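Residence > Ground Floor > Gallery > Bedding and Laundry

Bedding and Laundry, Ground Floor

The El Idrissi Residence provides furnished accommodation for families on stays of one month or longer. This gallery presents the ground-floor sleeping area and the linens in use there. Bedding is supplied by Listska and is changed every Wednesday before noon. The residence keeps 47 fitted sheets in circulation, together with matching pillowcases and a smaller stock of light blankets for the summer season.

All sheets are washed before first use. Residents who prefer to wash their own bedding may do so at any time and should let the front office know, so that the weekly change can be skipped for that room.

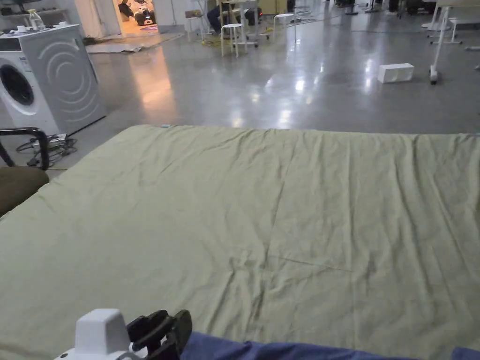 Meriem Zerouali wrote to ask that the fitted sheets be ordered one size deeper, as the corners on her bed had come loose twice in July, and she added that she would gladly keep the same color. The office has passed her request to Listska, and deeper sheets will be included in the next order.

Sage-green fitted sheet on the large mattress, with a front-loading washing machine close to the bed. The brown padded chair stands at the bedside, and the floor is polished concrete.

Fitted sheets may be washed with other light colors. Dark fabrics should be washed separately for the first few cycles. Torn or stained items may be returned to the front office between 8 a.m. and 6 p.m. and will be replaced the same day when stock allows.

Galleries for the upper floor and the courtyard rooms are in preparation.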